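Last updated: 2024-12-17
Filed under: Home & Laundry

The owner of Dukano, a wash-and-fold shop in Skernham, handled 148 fleece and knit items in February. "Most people use too much heat," she said. She washes anything fuzzy cold, inside out, and dries it flat.

Light blue is the color she gets asked about most. "It shows gray lint before anything else does. Keep it away from towels."

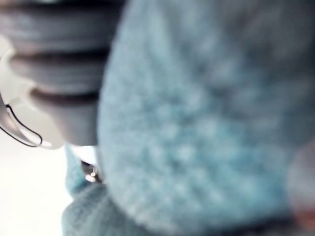

A reader in Dillum wrote in that vinegar in the rinse keeps fleece soft, and asked whether she has tried it.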